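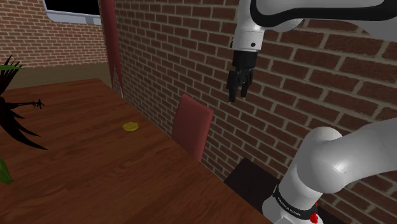 Figure 7.1 A computer-rendered room with brick walls and a wooden dining table.

Chapter 7
Optional Activities and the Player's Time

7.1 Scope of the chapter

The previous chapter treated the main quest as a directed sequence of required tasks. Most commercial role-playing and open-world games also contain a second body of content that the player may complete, partly complete or ignore. Fishing, card games, races, cooking and shop management are common forms. In this book such content is called optional activity, and a single self-contained unit of it is called a side module.

A side module has its own rules, its own win condition and usually its own input scheme. It shares three things with the host game: the clock, the economy and the save file. Most of the design problems in this chapter arise from one of these shared systems.

7.2 Entry cost and exit cost

Entry cost is the effort needed to start a module, measured in seconds of travel, menu steps and rules to be learned. Exit cost is the effort needed to return to the main quest with progress intact. The two are set separately and are often confused in design documents.

The role-playing game Disonow, used as a running case in Part II, places its card tables in the harbor town of Clutincombe. A match can be started from the street in two button presses, so entry cost is low. A match cannot be saved before its final hand, however, and a player who leaves early forfeits the stake. Exit cost is therefore high. Play logs from the test build covered 200 players, of whom 58 never returned to the tables after a first forfeit. The lead designer, Aníbal Bedoya, responded by allowing a save between hands – a change that touched the save system but left the card rules alone.

7.3 Rewards and the shared economy

When a module pays out in the main currency, it competes with every other source of that currency. Suppose a delivery race pays 4,000 coins and takes the same time as a combat mission paying 1,676. A player who wants money will repeat the race, and prices tuned against mission income will no longer hold. The designer can lower the payout, limit the number of paid attempts per in-game day, or pay in a separate token that buys only cosmetic items.

Separate tokens protect the economy but weaken the link between the module and the host game. The Konstantinidis ratio, introduced in Section 7.5, compares the income rate of a module with that of the main quest at the same stage of play. A value above 1 indicates that the module is the better source of income.

7.4 Placement

Modules may be clustered in one district or spread across the map. Clustering reduces travel and makes the content easy to find. Spreading gives distant areas a purpose, at the price of a higher entry cost. The Hullthorpe map, reproduced in Section 7.6, uses both methods: short games are grouped near the station, and the longer ones are placed at the ends of the tram lines.

Terms introduced in this chapter: side module, entry cost, exit cost, paid attempt, Konstantinidis ratio, clustering.

Before reading on, review the definitions of source and sink in Section 4.2.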